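Lodgate Supported Homes
Progress report to the Pridomex Community Fund
Grant: Settled Rooms, second year
Submitted 2026-01-10 by Stuart Haworth, Services Manager

1. Purpose of this report

The Fund awarded Lodgate a two-year grant towards bedroom furnishing, storage and housekeeping support for tenants in our two supported houses, Pickering and Pulcombe. The present report covers the first half of the second year. It sets out what has been done in the bedrooms, what has been spent, where the work has fallen behind the plan agreed with the Fund, and what we intend to do before the grant closes.

The previous report dealt mainly with beds and mattresses, all of which had been replaced by the end of the first year. The work has since moved to bedding, small storage and the weekly room sessions, and the report is arranged in that order.

2. Bedding

Each tenant was offered a bedspread, two sets of sheets and a spare pillow. Tenants chose their own bedspread from those available at the supplier's warehouse, or from a catalogue where travel was difficult. The original proposal assumed a single plain design bought in bulk. We departed from this after discussion with tenants at both houses, several of whom said that matching bedding made the rooms feel like a ward. The Fund's grants officer agreed the change in writing.

Choosing individually has cost more per bed, and the difference has been met from the saving on mattresses recorded in the first-year accounts. Quilted bedspreads have been the most popular choice, followed by plain cotton throws. Tenants have generally preferred light colours and small floral patterns. Two tenants at Pulcombe declined a new bedspread and kept their own, and their allowance has been carried forward.

Laundering has needed more thought than expected. The domestic machine at Pickering will not take a double quilted bedspread, and these are now sent out to a local laundry once a quarter. Sheets and pillowcases continue to be washed in the house. The quarterly laundry charge was not in the original budget and is shown separately in section 5.

3. Small storage

The tenants' survey carried out at the start of the grant identified the loss of small personal items as the most frequent cause of distress and of calls to the on-call worker. Keys were mentioned most often, followed by bank cards, glasses and medication cards. Replacement of locks and keys had also become a regular charge on the maintenance budget.

In response, each tenant has been offered a shallow basket to be kept in the bedroom for things in daily use. The baskets are small enough to stand on a bedside cabinet or chest of drawers and low enough for the contents to be seen without emptying them. Tenants decide what goes in. Support workers were asked not to label the baskets or to prescribe their contents, and this has been observed at both houses. 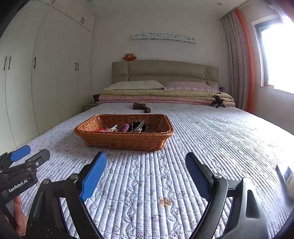 A basket of this type also gives a fixed point for the weekly room session. Most tenants now begin by placing the basket on the made bed, going through what is in it, and returning anything that belongs elsewhere to its drawer or hook. Keys, hair ties and small pouches are typical of what is kept. Loose papers were a difficulty in the first weeks, when baskets tended to fill with letters and receipts, and a separate wall pocket for post has been fitted in those rooms where the tenant wanted one.

Lidded boxes were tried at Pulcombe before the baskets were bought. They were tidy in appearance but were seldom opened, and items put into them were reported missing as often as before. The boxes have been reused for out-of-season clothing.

4. Weekly room sessions

The room sessions are led by Ksawery Nowicki, who joined Lodgate as housekeeping support worker at the beginning of the grant. Each session lasts up to an hour and takes place in the tenant's own room at a time the tenant has chosen. A total of 187 sessions were held in the period, against a planned 200. The shortfall arose at Pulcombe, where the stairs were being repaired and the upper rooms could not be used for this purpose.

The content of a session is agreed at the start. In practice it usually includes changing or straightening the bed, clearing surfaces, going through the basket, and one further task such as a drawer, a shelf or the floor of the wardrobe. Mr Nowicki works alongside the tenant and does not carry out tasks in the tenant's absence. Where a tenant does not wish to go ahead on the day, the session is recorded as declined and another time is offered.

Progress has been uneven. At Pickering, most tenants now make their own bed on most days and some have asked for sessions to be held fortnightly. At Pulcombe, where tenants have on average higher support needs, the weekly pattern remains necessary. One tenant has withdrawn from the sessions altogether but continues to use the bedding and storage provided.

Calls to the on-call worker about lost keys have fallen at both houses. The fall is clearer at Pickering. We would not wish to attribute the whole of it to the baskets, as a key safe was fitted beside the front door there during the same months.

5. Expenditure

Spending in the period was as follows.

Bedding, both houses: £1,399
Baskets, wall pockets and hooks: £623
Laundry of bedspreads, travel to the warehouse and sundry items: £1,145
Total: £3,167

Mr Nowicki's salary is funded under the staffing line of the grant and is reported separately in the half-yearly return. The third item above is higher than forecast on account of the laundry charge described in section 2. We ask the Fund to note the overspend on this line, which can be contained within the furnishing budget as a whole. Receipts are held at the Lodgate office and can be supplied on request.

6. Matters outstanding

Three rooms at Pulcombe have yet to receive their bedding and storage. The tenants concerned have made their choices and the items will be ordered once the stair repairs have been signed off.

Bedside lighting was included in the original proposal and has not been started. Quotations received in the autumn were above the sum allowed, and two further suppliers have been approached. Should these also prove too high, we will propose clip-on lamps in place of fixed wall lights and seek the Fund's agreement beforehand.

A second tenants' survey is to be carried out using the same questions as the first. It was due in January but has been put back until the remaining rooms at Pulcombe are complete, so that all tenants may answer on the same footing. The results will be included in the final report.

7. Plans for the remainder of the grant

We propose to complete the Pulcombe rooms, settle the question of lighting, and move those Pickering tenants who have asked for it to fortnightly sessions. The hours released will be used at Pulcombe to recover the sessions missed in this period.

Mr Nowicki is also preparing a short set of written notes on the room sessions for use by other support workers during his leave and after the grant has ended. A draft has been read by staff at both houses, and tenants at Pickering have asked to see it before it is adopted. Their comments will be taken into the final version, a copy of which will be sent to the Fund.

The Fund's representatives are welcome to visit either house. Visits to individual bedrooms are by the tenant's invitation only, and we would be grateful for two weeks' notice so that tenants can be asked.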